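3.2 Écrire à deux, ou comment un scénario de jeu devient une nouvelle
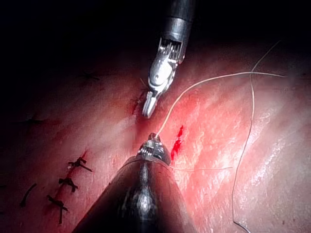
Figure 1. Deux instruments robotisés au contact visuel d'un tissu rosé ; une petite tache de sang est visible près des pointes de la pince argentée.

J'en viens à la partie du corpus qui m'a donné le plus de fil à retordre (et, je l'avoue, le plus de plaisir). Il s'agit des carnets que Nele Albers et Lutz Frerichs ont tenus pendant la rédaction de Holel, un univers de jeu de rôle dont ils ont tiré d'abord un scénario, puis une nouvelle. J'ai eu entre les mains 300 pages de notes, de brouillons et de courriels imprimés, dont 66 portent des corrections des deux auteurs à la fois. C'est sur celles-là que je me suis penchée en priorité.

Ce qui m'a frappée dès la première lecture, c'est que Frerichs écrit le scénario comme s'il parlait à quelqu'un assis en face de lui. Il tutoie le meneur de jeu, il s'interrompt, il revient sur un détail oublié deux pages plus tôt – un vrai bavard ! Albers, elle, coupe. Dans la marge du chapitre de Hemton, la ville basse, elle note simplement : « trop tôt, garde la porte fermée ». Et la porte reste fermée jusqu'à la fin du scénario, alors que la nouvelle s'ouvre justement par là.

Je m'attendais, en commençant ce travail, à trouver une simple mise en prose de la partie jouée. Je me trompais assez largement. Sur les deux personnages principaux du scénario, un seul passe dans la nouvelle, et encore, il y change de métier et de ton. Le marchand Kemex, bourru et plutôt drôle à la table de jeu, devient chez Albers un narrateur inquiet, qui ment au lecteur pendant deux chapitres. J'ai relu ces chapitres plusieurs fois sans arriver à situer l'endroit exact où la voix bascule.

Les courriels échangés avec les éditions Brinkmann éclairent un peu la chose. L'éditeur y demande une fin « qui se lise sans les dés », formule que Frerichs reprend avec agacement dans son carnet de juin. Je reviendrai sur cette fin en 3.3, où je compare les versions conservées – la première, très courte, me semble toujours la meilleure.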